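**White rings and dull patches on a black lacquer coffee table - wax, oil or leave it alone?**

Asked by Ánh Diệp in Furniture & Finishes
Tags: lacquer, water marks, secondhand

I bought a black coffee table secondhand in May. It has a high gloss finish, curved legs and a shelf underneath. I paid 57 for it and the seller said it was lacquer, but he was clearing out a house and didn't know much else.

There are two white rings near one corner and a dull patch where I think somebody used a spray cleaner for years. The dull patch only shows when the lamp is on. I can't feel either of them with a fingernail.

So far I have wiped it with a damp cloth and dried it. No change. My mother says mayonnaise. The hardware store sold me a can of furniture oil, which I haven't opened. I don't want to refinish the top. Is there anything in between?

**Answer 1 - Sem Bosman** (accepted)

Return the oil if they'll take it. It won't get into sound lacquer, it just sits on top and collects dust.

First find out what the finish is. Put a drop of denatured alcohol on a cotton swab and touch it to the underside of the top, somewhere hidden. If it goes sticky within a minute, you have shellac or something close to it, and you need to keep alcohol away from the rest. If nothing happens, it's lacquer or a modern coating.

White rings are moisture in the finish, and they're the easy kind. What I do:

1. Wash with a few drops of dish soap in lukewarm water. Dry it right away.
2. Leave it alone overnight.
3. Hair dryer on low, a hand's width away, keep it moving. Stop when the surface feels warm. Rings often fade in a few minutes.
4. If there's still a ghost, use a fine non-abrasive-pad polish made for piano finishes. Small circles, almost no pressure, then straight strokes.

The dull patch is probably old silicone and wax. Mineral spirits on a soft white cloth, window open, wipe and turn the cloth often. Try it on the apron first. If there's any gold trim, stay off it. Gold paint and leaf come away very easily and you won't get it back.

Finish with one thin coat of clear paste wax, buffed. Do that twice a year at most.

**Answer 2 - Norbert Vondráček**

Mayonnaise worked for me on an oak sideboard. Left it on 15 minutes. Never tried it on black.

**Answer 3 - Koen Baert**

Agree with Sem except for the wax. On black gloss I get smears with paste wax no matter how long I buff, so I quit using it. A dry microfiber cloth every few days is enough - and use coasters, of course. Cold bottles are worse than hot cups in my house.

Also check the top from a low angle with a lamp at the far end before you decide what's damage. Half of what I thought were scratches on mine was dried polish.

Similar style of table: 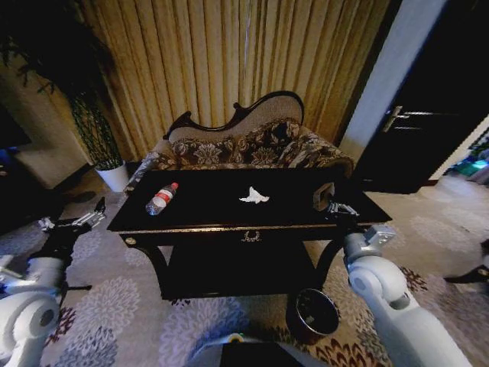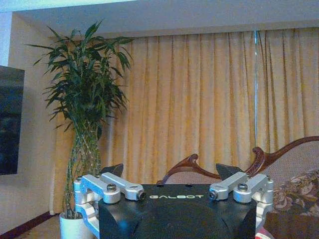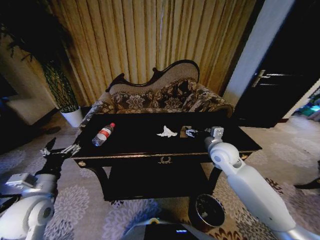
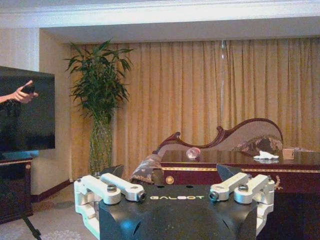

*Photos: Przemysław Nowakowski*

If yours has metal trim or a brass knob, dry dusting only. Brass polish will leave a pale halo on the black around it, and that's harder to get out than a water ring.

**Comments**

Ánh Diệp: The swab test did nothing, so lacquer. Hair dryer took out one ring completely and most of the other. Haven't tried the mineral spirits yet.

Sem Bosman: Good. Give the second ring a day before you go at it again.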